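Flying the Short Hop to Gultomley

Most people who buy a regional airport for their flight simulator land there once and go back to the big hubs. Gultomley deserves longer. The new package from Ingate covers the airfield and the valley east of it, and the 559-meter strip is the shortest the studio has built.

I flew in from Tromancombe five times in a light twin, twice at dusk. The approach is steep and the trees come up fast — keep your speed down early.

Installing it

The download unpacks into your scenery folder. Put it above the mesh in the load order, or the apron floats.
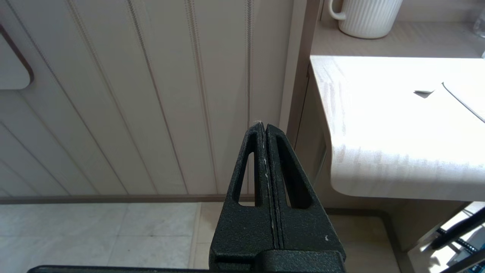

Performance and price

Frame rates held steady on my older machine with shadows on medium. The terminal is the heaviest spot. Ingate charges 1000 points in its own store, and owners of Wanigasekara get the winter textures free in December.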